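Gikotix community help: hand-held grippers

Posted 09/01/2019 by vastby_lab
Do we need a written rule for sharp items in kitchen tasks? Our guide from Nomura only mentions force limits.

Amham
Yes. One page is enough.

kettle23
We never bothered.

tidybench
Cutlery sorting, same kitchen throughout:

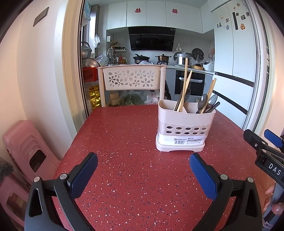
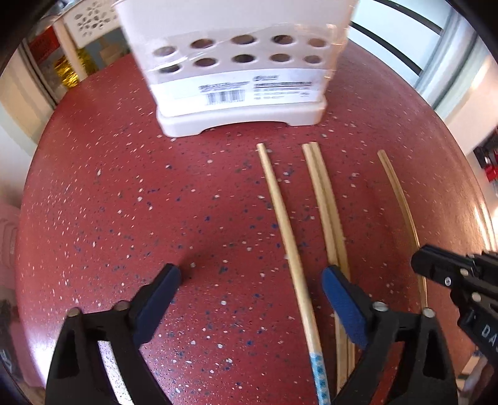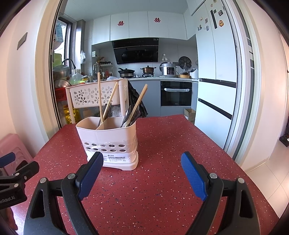
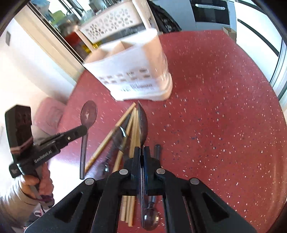 Our rule sheet was last changed in October. Blades get their own line on it: a knife like the one in the last picture, held between the fingers, stays pointed away from the operator. Check the pads every 30 runs.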